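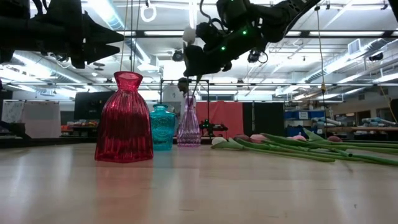 Glass Recycling Drop-Off Sites to Open in Kimell

KIMELL — Residents of Kimell will be able to leave household glass at 9 neighborhood drop-off sites beginning in July, the town's Department of Public Works announced Thursday.

The sites replace the single collection point at the Urnirell Road transfer station, which closes to the public at the end of June. Each will have separate bins for clear and colored glass and will be open daily from 7 a.m. until dusk. There is no charge to residents.

Glass will be hauled twice a month to the Multia processing plant, where it is crushed and sold for use in road base and insulation. The town's current contract pays for the disposal of 600 tons of mixed waste a year, and the department expects glass to make up a smaller share of that total once the new sites are in use.

Bottles and jars should be rinsed and their lids removed. Paper labels may be left on. Window glass, mirrors, light bulbs, ovenproof dishes and ceramics will not be accepted, as they melt at different temperatures and can spoil a full load.

Decorative glass, including colored vases, may be placed in the colored bin if it is free of metal, wire and glued trim. Artificial flowers and floral foam must be taken out first and put in the regular trash. The department asks that vases in good condition be offered for reuse before they are recycled.
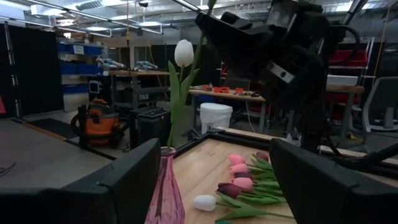 Reuse Shelf Continues

The reuse shelf at the Hodžić Street Community Center will remain open during the change. Vases, jars and drinking glasses without chips or cracks may be left there on weekdays before 2 p.m. Items not claimed within 40 days will be sent for recycling.

Businesses and restaurants are not covered by the program and should continue to use their private haulers. A map of the sites will be mailed with the June water bill and posted at Town Hall.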